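Prorus Foundation, Building Records Grant
Second progress report, Linditz archive rehousing and catalog project
Reporting period ending in March

1. Summary

Work continued on the rehousing and cataloging of the Linditz collection. At the close of the period 2427 items had been cleaned, numbered and entered in the catalog. The two work packages due in this period are complete except for the oversize drawings, which are carried over and dealt with in section 4. Spending is within the approved budget. One change to the storage specification is requested in section 6.

2. Background

The Linditz collection consists of the working papers of a regional surveying practice: field books, level books, plats, correspondence and job ledgers. It came to us in the order in which the practice last used it, with jobs filed under client name in the early years and under job number later. The changeover was not carried through consistently, and a single parcel of land can appear under both systems.

The grant covers surface cleaning, rehousing in acid-free enclosures, item-level cataloging of the field books and file-level cataloging of everything else. Digitization is outside the scope of the grant, although the catalog structure leaves a field for image references.
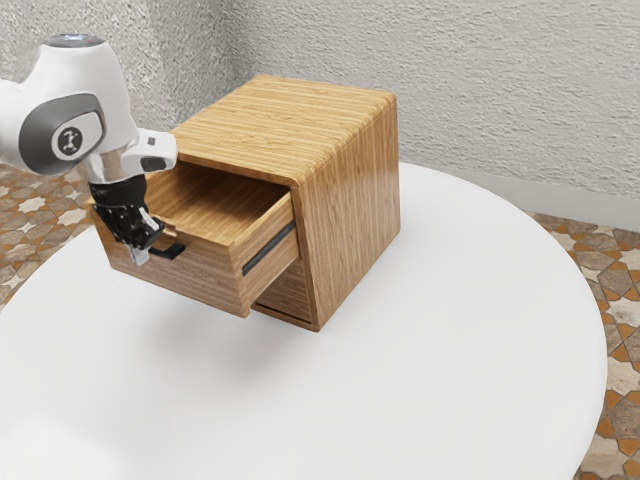

Department of Collections Care and Cataloging

3. Work completed

3.1 Field books. All field books in the first series have been surface cleaned with soft brushes and vulcanized rubber sponge. Books with detached boards were tied with unbleached cotton tape and placed in four-flap enclosures. No repair to sewing was attempted. Item records give the surveyor, where named, the range of job numbers, the townships covered and a condition code.

3.2 Correspondence. Metal fasteners have been removed from the letter files. Where a fastener had rusted through the sheet, the affected leaves were interleaved and the file was given condition code C. Original file order has been kept, including the Bangash quarry letters, which run across 30 folders and overlap in date. A cross-reference note in the catalog now links those folders to the relevant plats.

3.3 Job ledgers. The ledgers are the main key to the collection. An index of job numbers against client names has been typed from them and checked against the field books. The check found 29 job numbers that appear in the field books but not in any ledger. These have been entered with the client field blank and a query flag. Most fall within one run of numbers, which suggests a missing ledger and not scattered omissions.

3.4 Catalog. Place names are entered as written, with a second field for the current form. Jutlow, for instance, is spelled three ways in the level books, and all three are searchable. Personal names have been checked against the practice's own staff lists only.

4. Work carried over

The oversize drawings were to be flattened and foldered in this period. Flattening started on schedule, but the linen-backed sheets need longer in the humidity chamber than the trial sheets did, and the coating on some of the tracing cloth is sensitive to moisture. These have been set aside for dry flattening under weights. The procedure is slow -- a sheet may stay under weight for several weeks -- but needs little staff time once set up.

The revised plan is to finish paper sheets first, linen-backed sheets second and tracing cloth last. The end date of the grant is not affected.

5. Environment

Temperature and relative humidity in the store were logged throughout. Relative humidity stayed inside the agreed band apart from a short rise when the air handling unit was down for a belt change. Nothing was moved into the store until readings had settled. Insect traps were checked monthly and gave no cause for action.
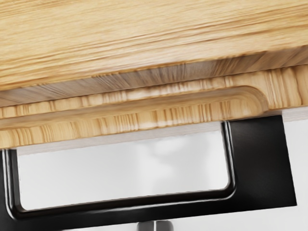
The logger in the map room reads higher than the one in the main store, and the two were run side by side to find out whether the difference was in the rooms or in the instruments. It was in the rooms. The map room has an outside wall on the north side, and the plan chests stood close against it. They have been moved forward to allow air to pass behind them, and readings taken inside the lowest drawers have since come down to match the rest of the room.

6. Change requested

The approved specification calls for drop-front boxes in one size for all field books. The second series includes a large group of narrow level books that shift inside this box when it is carried. We ask to replace part of the remaining order with a narrower box from the same range. The unit cost is lower, but more boxes are needed, and the net effect on the materials line is a small increase that can be met from the unspent allowance for sponge and tape. No additional funds are requested.

7. Staffing

The cataloging post was filled for the whole period. The part-time rehousing post was vacant at the start and was filled after a second advertisement. Daniyal Shaikh continues as project lead and remains the contact for the grant.

8. Next period

Second series field books: cleaning and item records.
Oversize drawings: completion of paper sheets, start of linen-backed sheets.
Ledger queries: search of the unsorted boxes for the missing volume.
Catalog: first export for review by Prorus, in the format agreed at the last meeting.

A decision on the boxes is needed before the next supplier order is placed -- the current stock will cover the first series only.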